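Bevov (small workshop account)

Thread: I promised to write down how we planned the money for our first robot cell. We are a small workshop and we pack wooden toy sets for other companies. I am not an engineer, so please be patient with my words. 1/

We started in September. At that time I believed that the price of the arm is the price of the project. I had one line in my spreadsheet: "robot". Now I have 38 lines. 2/

First advice: write the list of small things before you ask for an offer. Mounting plate, cables, fingers for the gripper, spare fingers, a light, the table, the fence, transport, the insurance for transport. We forgot transport completely, and it was 1,813 euros. 3/

We had offers from two sellers, Nulus and Firkberg. Nulus was cheaper on paper. But the training was separate, and the software license must be paid every year. I asked both of them to write the total for three years on one page. Firkberg did it the same evening. Nulus needed 8 days and two reminders. 4/

For me this was also information about how the service will be later. 5/

Second advice: do not buy the gripper together with the arm only because there is a discount. Our blocks have different sizes, and the camera sits very close to the fingers. When the gripper comes near, one block can fill a big part of the view. We wanted to see this problem in simulation before paying for it in metal. 6/

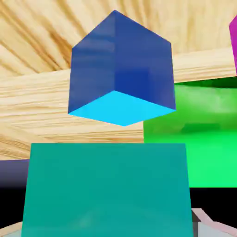
The simulation license cost us 2,458 euros for the year. My partner said it is a lot for something that you cannot touch. I agreed with him for one week. Then we tried a second camera position and wider fingers in the same afternoon, without ordering any part, and he stopped asking me about it. 7/

I put this license in the budget under "tools" and I plan to renew it once. After that we will decide again. If you do only one product and it never changes, maybe you can skip it. 8/

Third advice: your own hours are also money. I did not count mine in the first version. Measuring parts, calls with sellers, reading the safety papers in the evening. Please give them a line, even if the number is a guess. 9/

Somebody asked about leasing. We looked at the offer from Chatzigeorgiou, who leases used arms. The monthly price was fair, but we had to return the arm with the original controller and our own changes were not allowed. For a packing line with fixed boxes I would take it. 10/

What is still open: the table height, the spare fingers (two pairs or four), and who will answer the phone when the cell stops at 6 in the morning. Firkberg offers a support contract for this. I have asked for the price without the weekend hours and I am waiting for the answer. 11/11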